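The Joltotis Drift

The arm went wrong at the best possible time, which was twenty minutes before lunch, when everyone in the Flirnosdale lab was hungry and willing to be distracted.

Kayode Olatunji was the one at the keyboard. He had asked it for a gentle push, the sort of thing it had managed 260 times since Friday, and it had swung its finger out over the maple board, lowered it, and kept on lowering. There was a sound like a knuckle on a door. Then the finger slid sideways, very slowly, dragging itself across the wood while the screen insisted it was hovering in midair!

"Stop," said Kayode, to nobody in particular, and hit the big red button.

Everything went quiet. The arm hung there with its brakes on. Fashola came running from the next room with half a sandwich in her hand, and she had the most wonderful look on her face, the look of someone who has been told there is a fox in the garden.

"Did it hit the board?"

"It leaned on the board."

"How hard?"

"Hard enough that I heard it over the fans."

"Oh, that's good," said Fashola, and put the sandwich down on a stack of printouts. "That's really good. Don't touch anything. What did the log say?"

The log said all was well. It said the tip was 33 millimeters up and moving nicely. Kayode scrolled back through it twice and could have hugged it, because a fault that lies to you with that much confidence has to be hiding somewhere interesting. He had spent his first year at Jemard chasing dull faults (loose plugs, mostly, and one dead fan) and he had been waiting for one like this.

They ran it again after lunch at a quarter of the speed, with Fashola's thumb resting on the button and her eyes level with the wood.
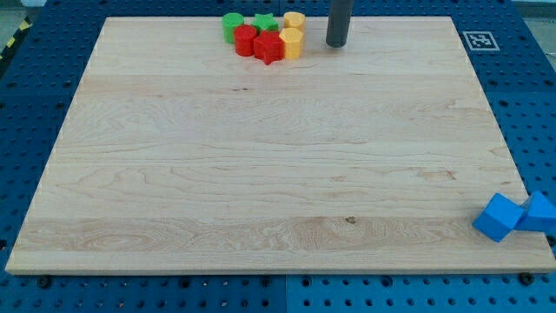
The first four moves were perfect. On the fifth the tip came down a hair lower than it should have, and on the sixth a hair lower than that, and Kayode felt the back of his neck prickle. It was drifting! Each time the arm went out and came home, it forgot a little of where home was.

"It's the shoulder," said Fashola. "It has to be the shoulder."

"It could be the wrist."

"I'll bet you a coffee."

"I'll bet you two."

So they powered it down, hung the lockout tag on the switch, and took the cover off the shoulder joint — a beautiful job, all tiny screws and a smell of warm grease. Kayode held the flashlight. Fashola reached in with two fingers and turned the little ring that told the arm which way it was pointing. It was supposed to be clamped tight. It moved as easily as the lid of a jam jar.

Neither of them said anything for a moment. Kayode was thinking about the heavy gripper, the one they had planned to fit in June, and about the students who liked to stand with their elbows on the table to watch.

"I want a second sensor on there," he said. "Something that can disagree with the first one. And nobody runs it until it's in, including me."

"Including me," said Fashola, a bit sadly. She wiped her hands and wrote it up on the whiteboard in capitals: JOLTOTIS ARM, SHOULDER RING LOOSE, DO NOT RUN. Then she drew a small fox underneath.

"You owe me a coffee," she said.

"Two," said Kayode, and went to find his jacket.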